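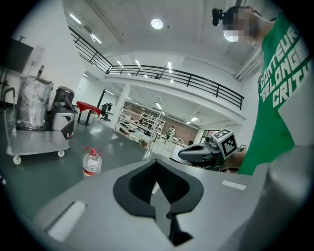 Putting next year's equipment budget together this week, so I'm going to post the working as I go. We're a small outfit and most of the spend is on hand-held grippers, the things people carry about to record how a job is done before a robot arm tries it. The gripper itself is the cheap end. Look at what goes with it: a printed marker cube on top, a small camera on the head, and a person to hold the thing all day. Each of those is its own line on my sheet.

First lesson from last year. I budgeted per gripper and should have budgeted per station. A station is two grippers, two cubes, one head camera, chargers, cards, a case to keep it in and a trolley to move it. Done that way, our last station came to 2,710 before anyone had switched it on.

Of that, 827 was things I hadn't put on the order at all. Cables, spare pads for the jaws, a second set of batteries, a better head strap. All small and all bought in a hurry in April at full price.

Quotes so far. Nernia will do the grippers as a set with the cubes already fitted. Bondon are cheaper per unit but you print and mount your own cubes. I've done the mounting myself before and it took most of a day to get two of them square, so I'm putting that time in as a cost.

Someone asked if we could just print the whole gripper. Yes, and we did for the first pair. The fingers wore down and we lost recordings while we waited on new ones. Printing makes sense if you have a printer standing idle and a person who likes looking after it. We have the printer.

Spares. I'm allowing one spare gripper for every two stations, plus a bag of jaw parts. Nhyira Ackah, who keeps our log of breakages, wanted one for one. We looked at the log together and most faults were cables and straps. So more of those, fewer whole grippers.

Cubes need a line too. They get knocked, the faces scuff, and then the tracking goes off and you find out at the end of the day. A replacement face is pennies if you make it in-house. I've put down 145 for a year's worth of card, board and adhesive and I expect to have some left over.

Storage is the dull one. Recordings fill drives faster than the supplier's leaflet suggests. I've set 2,000 aside for drives and backup and that's the figure I trust least on the whole sheet. If anything gets cut, it won't be that.

Floor space doesn't cost us extra but it does need planning. Carrying jobs want a clear run, and we share the room with shelving, cleaning gear and whatever was delivered that morning. Before you order a third station, tape out where it will go and walk round it with a gripper in each hand.

Now the arm. Messina have offered a lease with servicing included, Vustar only sell outright. Leasing costs more over three years on my numbers. I'm still leaning that way for the first one, as we don't know yet which jobs we'll want it for and I'd like to be able to send it back.

Things I asked every supplier, in case it helps: how long for spare parts, who pays the postage on a return, does the software need a yearly licence, will the old batteries fit the new model. Two of the four answered the battery question. The other two have been asked again.

People are the biggest line and I nearly left them off because they sit in a different budget. They wear the kit, so they try it before we buy. A gripper that feels fine for five minutes can be a misery by lunch. Half a day each with the loan units, then they fill in a sheet.

Order of buying, as it stands: storage, straps and cables, one new station, then the arm if there's money left. The sheet goes to my manager on Friday. I'll add the Messina and Vustar totals to this thread once both quotes are in writing.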